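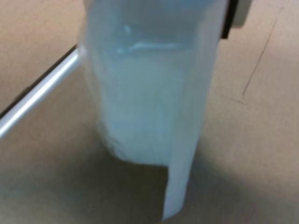
Suchbegriff eingeben Suchen Erweiterte Suche

Die Hand, die dem Roboter alles vormacht

Wer Maschinen durch Vormachen anlernt, spart sich das Programmieren. So lautet das Versprechen. Ein Besuch bei Leuten, die den ganzen Tag Plastikbeutel bewegen.

Um halb acht am Morgen zieht Pirmin Steiner die Ärmel hoch, fasst die beiden Handgriffe der Fernsteuerung und hebt einen Beutel an. Er hebt ihn langsam, hält kurz inne, setzt ihn ab. Dann drückt er mit dem Fuß ein Pedal, und die Aufnahme ist gespeichert. Bis zum Mittag wird er dasselbe noch sehr oft tun. Steiner hat früher Küchen montiert. Seit Januar bringt er einem Roboterarm bei, was ein Beutel ist, oder jedenfalls, wie man einen anfasst.

Masden heißt die Firma, die ihn dafür bezahlt, und das Vorhaben läuft unter dem Namen Nornano. Am Ende soll ein Greifer leichte Verpackungen aus einem Karton nehmen und weiterreichen können, ohne dass jemand eine Zeile Code für die einzelne Bewegung schreibt. 3,000 Vorführungen sind geplant, 1,166 lagen bei meinem Besuch vor. Die Zahlen stehen so, mit englischem Komma, auf einem Bildschirm neben der Kaffeemaschine.

Das Prinzip ist schnell erklärt. Ein Mensch lenkt den Arm, Kameras und Gelenksensoren schreiben mit, und ein Lernverfahren sucht in den Aufzeichnungen nach dem Zusammenhang zwischen dem, was zu sehen war, und dem, was die Hand getan hat. Wer will, kann den Arm auch direkt anfassen und führen, wie man einem Kind beim Schreiben die Finger führt. Bei Masden hat man das probiert und wieder gelassen. Die eigene Hand war ständig im Bild, und die Maschine lernte sie offenbar gleich mit.

Warum ausgerechnet Beutel? Ein Quader bleibt ein Quader, egal wo man ihn packt. Dünne Folie knittert, spiegelt, lässt den Untergrund durchscheinen und hängt nach jedem Griff anders. Für einen Menschen ist das keine Überlegung wert. Für eine Kamera ist es eine Zumutung, weil die Kante, an der sie sich orientieren könnte, mal glänzt und mal verschwindet.

Murdo Ogilvie leitet die Datenaufnahme und redet über Beutel mit einem Ernst, der mir zuerst komisch vorkam. »Wir zeigen dem System, wie es geht, und es verallgemeinert«, sagt er. Auf meine Frage, was genau es verallgemeinert, wird er vorsichtiger. Die Position auf der Unterlage, ja. Die Drehung, meistens. Eine andere Folie, das müsse man sehen.

Ich habe dann zugesehen. Im eigenen Betrieb, ohne Hand an der Steuerung, fuhr der Arm hinunter, schloss die Finger und kam mit leerem Greifer wieder hoch. Beim nächsten Versuch klappte es. Beim übernächsten auch. Ogilvie wirkte zufrieden, und man versteht das, wenn man die Wochen davor miterlebt hat. Ein Logistiker, der den Arm nachts unbeaufsichtigt laufen lassen möchte, würde vermutlich anders rechnen.

Mich stört an der Erzählung vom Vormachen vor allem die Leichtigkeit, mit der sie vorgetragen wird. Sie klingt nach Meister und Lehrling. Ein Lehrling fragt aber nach, und er merkt, wenn der Meister schlampt. Steiner erzählt, dass er nachmittags anders greift als morgens, etwas höher, etwas hastiger, weil die Schultern müde werden. Das Verfahren nimmt beides als gleich gültig. Es gibt inzwischen eine Regel, nach der alle 2 Stunden gewechselt wird. Ob sie den Daten hilft, hat bisher keiner geprüft — den Schultern hilft sie.

Und dann die Frage nach dem Preis. Die Ersparnis gegenüber dem klassischen Programmieren taucht in jeder Präsentation auf, die Löhne der Vormacher eher selten. Bei Masden sitzen 5 Leute an den Steuerungen. Erraji, ein Zulieferer für Greiffinger, hat während der Aufnahmen eine neue Gummierung geliefert, und ein Teil der älteren Vorführungen gilt seither als zweifelhaft. Wegwerfen will man sie nicht. Man mischt sie bei, in kleinerer Dosis, und hofft.

Natürlich kann man einwenden, dass auch klassische Automatisierung teuer ist und an Folie seit Jahren scheitert. Das stimmt. Eine fest programmierte Bahn hätte mit einem knautschigen Beutel keine Chance, und der Arm bei Masden hat immerhin eine. Gesehen habe ich sogar eine Korrektur, die mich beeindruckt hat: Der Greifer rutschte am Rand ab, öffnete sich und setzte tiefer neu an. Steiner grinste. Genau so habe er es gemacht, sagte er, in der ersten Woche, aus Versehen.

Vielleicht liegt der Wert ja in solchen Versehen. Sauber ausgeführte Vorführungen zeigen einer Maschine wenig darüber, wie man aus einer schlechten Lage wieder herauskommt. Ogilvie lässt die Patzer deshalb jetzt absichtlich aufzeichnen, samt Rettung. Über den Anteil streitet das Team noch, und ein Maß dafür, was ein guter Patzer ist, fehlt.

Im Herbst soll das Ganze zu einem ersten Kunden, den die Firma nicht nennt. Dort liegen andere Kartons, dort brennt anderes Licht. Auf die Frage, ob dann neu vorgemacht werden müsse, sagt Ogilvie: »Ein bisschen.« Steiner hat seinen Vertrag verlängert.

Mehr zum Thema

Gretora: Was vom Lagerroboter übrig blieb
Der Griff ins Weiche. Warum Textilien Maschinen überfordern
Angelernt und abgelegt: Wem gehören Bewegungsdaten?
Fernsteuern als Beruf, ein Schichtprotokoll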